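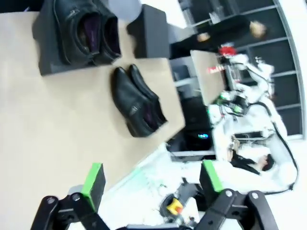

Shoe sorting day, finally. The closet by the front door has been bad since November and I can't take it anymore. Two pairs of black shoes, both with purple inside, so of course I keep leaving the house in the wrong ones. One pair's going up on the dark gray foam block, the slip-ons stay down on the table till I decide. Probably keeping both - don't tell my closet.

Paid 49 dollars for my last pair at the Holroyd outlet and they still pinch. Those go to the Grovville swap, no debate. Need to find the polish too, I had 7 tins of the stuff at one point?? Where does it all go.

Anyway. Laces tomorow, boots after that. Got to run, dinner's on and the hall is still full of boxes.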